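Keeping a pale wood tabletop from yellowing, which finish?

Asked by kakgate_ermira, 3 April 2023

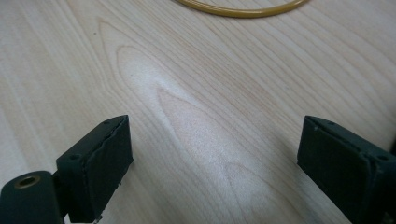 I bought this table secondhand for the spare room and use it as a workbench for small jobs, mostly cutting and fitting hose for my fish tanks. I like how light the wood is and want to keep it that way. The seller didn't know what was on it, only that it was last done in August. It has a slight shine and feels smooth. Can I put another coat over it without sanding to bare wood, and what won't turn it orange? I have half a can of Prandico oil left over from a door.

Ermira Spahić

3 answers

Wunden
Don't use the leftover oil until you've tried it on the underside. Most oils darken pale wood and pull out the orange in the grain. Water-based polyurethane in satin stays the clearest.

You don't need to go to bare wood if the old finish is sound. Wash it with dish soap and water, let it dry overnight, then scuff lightly with 200 grit, going with the grain. Wipe off the dust. Put on two thin coats and leave a few hours between them. Give it 7 days before you set anything heavy on it.

Check for wax first. Put a few drops of water on it and if they bead up hard, wipe the top down with mineral spirits before you sand.

t_wieser
Same thing I'd do, except 200 is hard to find where I live so I use 220. Also keep soft plastic hose off it while it cures. I left a coil on a new finish and it stuck and left a ring.

plainjoe40
just put a mat on it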